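読了目安 8分

失敗した操作を捨てるな、という話

急いで書く。明日の昼までにデータの選別基準を出せと言われていて、その会議で言い切れないことを先に吐き出しておきたい。順番は前後する。

遠隔操作でロボットに作業を教える仕事をしている。小さい蓋つきの容器を開ける、閉める、ただそれだけの課題をもう何週間も。収録した操作は全部で2,138本。うち学習に回せると判定されたのが1,852本。残りは捨てる予定。で、捨てるほうの内訳を見ると、129本に「操作者の迷い」という札がついている。

迷い。これが捨てる理由になっているのが、どうしても納得いかない。

札の定義は単純で、爪が対象の手前で一定時間止まったら迷い。それから、一度下ろしかけて上げ直したら迷い。札をつけるのはスクリプトで、人間は見ていない。見ていないから、何に迷ったのかは記録に残らない。秒数だけ残る。

私は自分の129本の取り分を全部見返した。夜中にやることではなかった。でも見返してよかった。止まっているところには、だいたい訳がある。蓋の縁に爪の先をどの角度で当てるか決めている。影のせいで高さが読めなくて、少し待って、ちょっと横にずらして見直している。画面越しだと奥行きがとにかく分からない。手で持てば考えもしないことを、いちいち考える。考えている間、腕は止まる。当たり前だと思う。

止まらずにスッと行った操作のほうが「きれい」とされる。確かに見た目はきれい。再生すると気持ちがいい。ただ、きれいな操作ができるのは容器の置き方がいつも同じときで、操作者が体で覚えてしまっているからだ。目をつぶっていても（つぶらないけど）できる。そうゆう操作から機械が覚えるのは、その位置でのその動きだけになりやすい。容器を少し回して置かれたら終わり。

うちの会社、Rustholmでも前の課題で同じことをやった。棚に箱を差し込む作業で、きれいな操作だけを選んで学習させて、社内の評価では気分のいい数字が出て、Dervishiの倉庫に持っていったら初日から箱の角を棚板に当てて止まらなくなった。当てて、押して、また押す。戻すということを知らない。戻す動きは選別で全部落としていたのだから、知るわけがない。あのとき帰りの電車で全員黙っていた。その教訓がどうして今回の基準に一行も入っていないのか。

手で教える方式のほうが良かった、という人もいる。腕を直接つかんで動かして覚えさせるやつ。私も最初はそっちから入った。あれは力の感じが手に返ってくるので、迷いが少ない。少ないというか、迷い方が違う。蓋の引っかかりが手首に来るから、止まらずに手加減で逃がせる。かわりに自分の腕が写り込むし、肩が死ぬ。半日やると箸が持てない。それに、人が横に立って腕を抱えている姿勢でできる動きは、案外限られる。狭いところの奥は無理。

遠隔操作に移ったのはRunowの拠点が立ち上がってからで、操作用のソフトはRalteroという社内の名前で呼ばれている。名前はどうでもいい。大事なのは、手への感触がほぼ来ないこと。目だけが頼りになる。だから見る。見るために止まる。 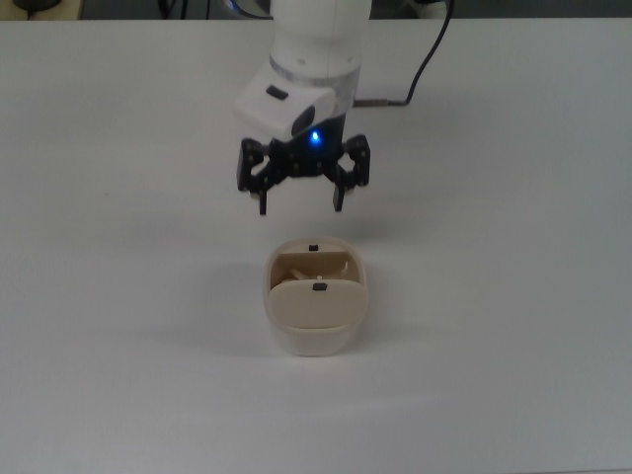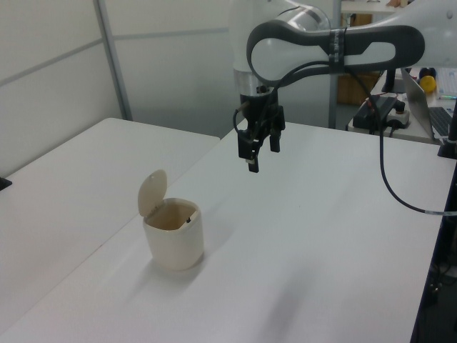

氷室 梢
Rustholm 動作教示チーム／遠隔操作・収録手順担当

クリーム色の、片手で持てそうな小さな容器ひとつに何週間もかけていると人に言うと、笑われる。親戚の集まりでは説明をあきらめた。蓋を開けるなんて子供でもできる、と言われるし、そのとおりで、子供でもできることがどれだけ面倒かという話なのだが、鍋が煮えるまでに話し終わらない。

面倒なところを少し書く。白い台の上に淡い色の容器があると、画面では縁がどこだか分かりにくいことがある。爪は二本。指みたいに五本で包んで逃がすということができない。二本の間に何を挟むか、あるいは挟まずに片方の先で引っかけるか。そこからもう流派が分かれる。うちの収録班は3人いて、見事に3人とも違う。

一人はまず真上に来てから下ろす。私は斜めから寄せたい。もう一人は寄せておいて最後に少し戻る癖がある。この戻りが、例のスクリプトに引っかかる。本人はふざけているわけでも下手なわけでもなくて、むしろ蓋を割らないのは断然この人だ。戻ることで爪の先の遊びを取っているらしい。らしい、というのは本人も言葉にできないから。聞いても「なんとなく、こう」と手を動かすだけ。

その「なんとなく、こう」が、129本の中にたくさん入っている。捨てるの？　本当に？

反論は分かっている。会議で何度も聞いた。

ひとつは、止まっている時間を学ぶとロボットが止まる、というやつ。これは本当。停止の多いデータをそのまま入れると、容器の手前で固まって動かなくなるモデルができる。私も見た。腕が宙に浮いたまま、いつまでも考えているような格好で、見ているこっちが先にコーヒーを淹れに行った。戻ってもまだ浮いていた。だからデータ屋さんが停止を嫌うのは分かる。分かるけど、それなら止まっている区間を詰めるとか、間引くとか、手はあるはずで、操作ごと丸々捨てる話にはならないと思う。止まったあとの修正がいちばん欲しいところなのに、そこまで一緒に捨てている。

もうひとつは、選ぶ手間。129本を人が見るのは大変だという。大変か？　一本がそんなに長い課題でもない。班の人間が手分けすれば一日かからない。収録には何週間もかけておいて、見返す一日が出せないとゆうのは計算がおかしい。

それから、これはあまり会議で口にされないけれど、操作者の評価の問題がある。今の仕組みだと、迷いの札がつくと採用本数から引かれる。採用本数は毎週表になって貼り出される。貼り出されると人はどうするか。迷わないようになる。正確には、迷いが出ない置き方で収録するようになる。容器をいつもの場所に、いつもの向きで置く。置き場所を変えろと手順書には書いてある。私が書いた。でも変えると札が増えるので、みんな少しずつ変えなくなる。私もやった。書いた本人がやっているのだから世話はない。

こうして全員の数字が良くなり、データはどんどん似てくる。

12月の締めのとき、採用率が上がったと褒められた。あのとき何か言えばよかった。言わなかった。褒められると黙るものだ。

もう少し広げて言うと、教える側の仕事が軽く見られているんだと思う。遠隔操作の人は、動かすだけの人だと思われている。本数をこなす人。求人票にも「簡単な機器操作」と書いてあった。簡単じゃない。道具の重さも感触もない状態で、他人の腕を借りて、相手に伝わるように動く。しかも相手は質問してこない。人間の新人なら「今なんで止まったんですか」と聞いてくる。聞かれればこちらも考える。機械は聞かないから、こちらが先回りして残しておくしかない。

だから提案としては、迷いの札はつけたままでいい。むしろ増やしてほしい。ただし理由を書く欄をつける。操作者本人が、収録直後に、一言。「高さ見えず」「蓋の縁すべる」「角度変えた」、その程度でいい。長い文章は要らない。疲れているときに長い文章を書かせると、みんな「特になし」になる。これは前に日報で試して、見事に特になしだらけになった。

欄があれば、捨てるかどうかはそのあとで決められる。本当にただぼんやりしていた停止もある。私の分にもあった。昼のあとの収録、完全に意識が飛んでいる一本があって、あれは捨てていい。捨ててください。でもそれと、縁を探して二度当て直した一本を、同じ札で同じゴミ箱に入れるのはやめてほしい。

採用本数の貼り出しもやめたい。やめられないなら、置き方の幅を横に並べてほしい。どれだけ違う場所、違う向きで収録したか。それなら札が増えても筋が通る。下手に見える週があっていい。新しい置き方を試した週は下手に見えるものだ。

こう書くと、じゃあ失敗は全部入れろという話かと言われそうだが、それも違う。容器を台から落としたとか、爪で蓋を押しつぶしたとか、そこで終わってしまう失敗は別にしておけばいい。私が欲しいのは、危なくなってから持ち直した操作だ。現場で機械が困るのはその場面だから。Dervishiの倉庫で箱の角を当て続けたあの腕に、一度引くという選択肢があったら、とまだ思っている。たぶん一生思う。

あと小さい話。操作席の画面が暗すぎる。影で高さを読んでいる人間に、あの明るさはない。迷いの何割かは画面を替えれば消えると思う。これも明日言う。予算の紙はもう出してあって、返事が来ていないだけ。

札の閾値をどこに置くか、停止を詰める処理をどの段階でやるかは、学習側の人と詰める必要がある。私には分からないところも多い。詰める処理で動きの速さが不自然になるなら別のやり方を考えればいいし、私の案が通らなくても構わない。ただ削除だけは待ってほしい。容量が足りないなら私の机の外付けに移す。空きは確認した。

選別の実行は明日の夕方に予定されている。会議は昼。それまでに班の二人にも自分の分を見返してもらうよう頼んだ。片方からはさっき返信が来て、「戻るやつ、全部わざとでした」と書いてあった。

お問い合わせ ｜ © Rustholm 無断転載を禁じます ｜ ページの先頭へ戻る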